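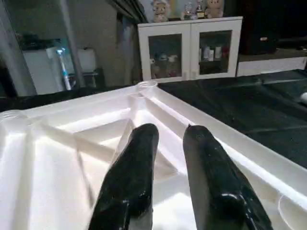 Reading time: 2 minutes

By Adaeze Ogbonna
November 3, 2018

Print | E-mail

How to test a new pack size before you commit to it

Changing a pack size touches the shelf price, the case count and the margin, so it pays to try it in a few stores first. The steps below suit a small brand selling household or food products through independent shops or a regional chain.

1. Write down one question. "Will shoppers who buy the 540 gram jar also buy a smaller one?" is a question you can test. "Is there demand for smaller jars?" is too loose.

2. Pick your stores. Use pairs with similar weekly sales of your product. One store in each pair gets the new size and the other stays as it is. When Dalsgaard tried a smaller refill pouch in May, it used 54 stores, 27 in each group. You can learn something from far fewer if sales are steady.

3. Order a short run. Ask your packer for the minimum. Many will do 1,000 units if you accept a printed label on a stock container. Tell them it is a trial – some will hold the setup so a repeat order costs less. 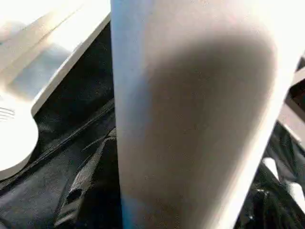
4. Set the price per unit of weight before you set the shelf price. Shoppers expect to pay a little more per ounce for a small pack, but a large gap will show up on the shelf tag. Check the nearest competing size too.

5. Keep everything else the same. No coupons, no end displays and no change of shelf height in either group. If a store manager moves the product, note the date and leave that store out.

6. Run it for eight weeks. The first two mostly measure curiosity. Look at repeat purchases from week three on, if the retailer will share loyalty card data.

7. Compare total sales of the product, both sizes together. If the new pack sold 100 units in a store and the old one dropped by 90, you have mainly moved existing buyers to a different jar. Work out the margin on that before you place a full order.

Save the weekly figures by store in one spreadsheet. You will want them when the buyer asks for the case pack.

Print | E-mail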